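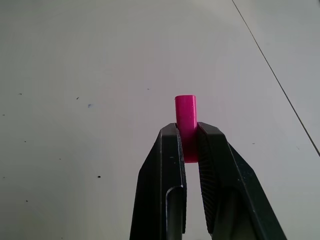

Stoica 40 Sump Pump

I've sold pumps to small mines out of Bavton for years, and this is the one I'd put in my own ute! It's air driven, shifts 332 litres a minute and doesn't mind a bit of grit. Emese Halász runs 3 of them in the decline at Cilthorpe and keeps asking me for more hose.
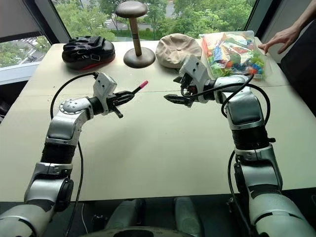
Two arms over the white table, trees out the window

Outlet: 40 mm
Air inlet: 3/4 inch claw fitting
Part no.: 402
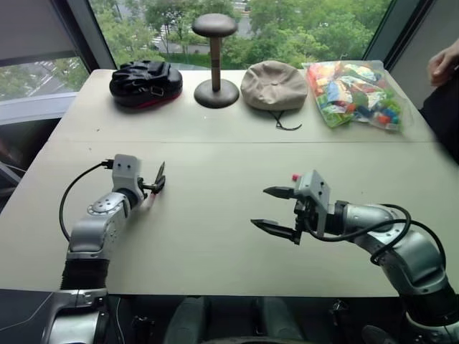 The float valve is an extra, and I'd get it if your sump fills overnight. It shuts the air off when the water drops, so you're not wearing out seals for nothing. Picture the brown hat stand by the window, with its flat disc up top, slim post and round base, and you've got the shape of it (ours is stainless, mind you). It bolts straight on with the spanner in the box.

Spare seal kits are on the shelf. Ask for Imre Simon at the counter before 4 pm.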